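How to Keep Bananas on a Plate Without Ruining Them

Most banana advice is repeated by people who have never tested it. I have read that you need a hanger, a special bag, a sheet of beeswax and a drawer set to some exact humidity. I own a plate. A plate is fine if you do a few dull things properly.
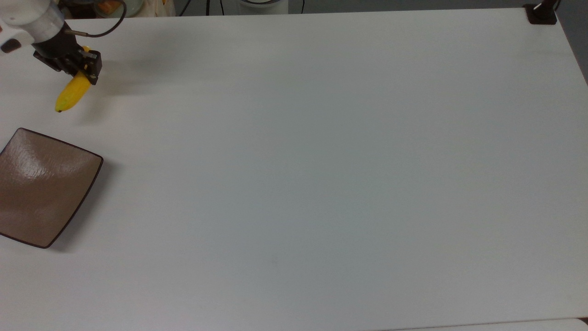
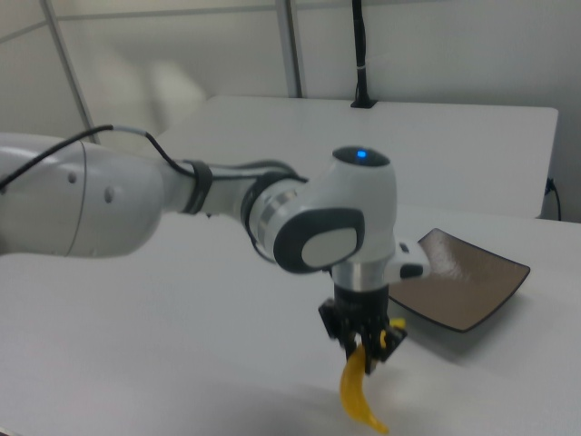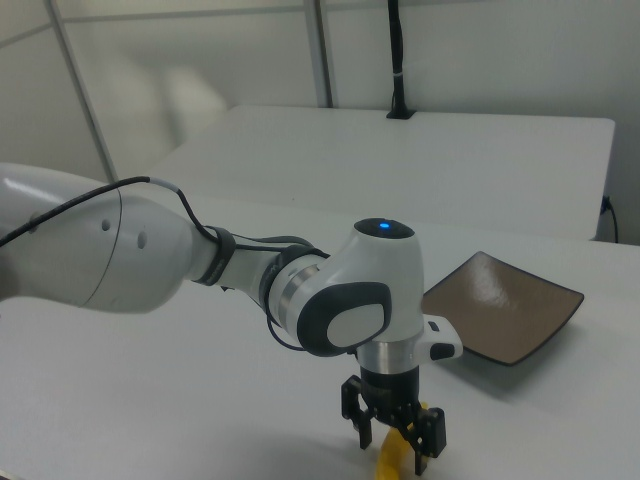 A banana held above a plate on a white table.

1. Pick the plate. Flat, with a low rim if you have one, and big enough that the fruit doesn't hang over the side. Skip deep bowls. The bottom banana in a bowl carries all the others and gets soft first.

2. Wipe the plate and dry it. I do this every time I put new fruit out. A sticky ring from the last batch will bring fruit flies, whatever the vinegar trap people tell you.

3. Hold the banana near the stem end and lower it. Dropping it even a short way leaves a bruise you won't see until the next morning. Don't pinch the middle to check if it's ripe. Look at the color.

4. Lay it on its side, one layer only. Some people insist on curve up, like a little bridge. My neighbor Malou Zoëga swears by this. I tried it through January and could not tell hers from mine.

5. Keep the plate away from the stove and out of direct sun. The far end of the table will do.

6. Move apples somewhere else if you want the bananas to last. This is one of the few tips I believe.

What about wrapping the stems in plastic? I got maybe a day out of it, and I may have been kidding myself. The "banana saver" domes look even less convincing. The Mistley one costs 40 dollars and takes up more room than the fruit. A page I found claimed 2,959 happy buyers, which told me nothing about the bananas.

Once the skin is mostly brown, peel, slice and freeze. I weigh mine out in 100 gram bags, enough for a smoothie. You can freeze them in the peel too, but then you have to get the peel off later, and I don't recommend it with cold hands.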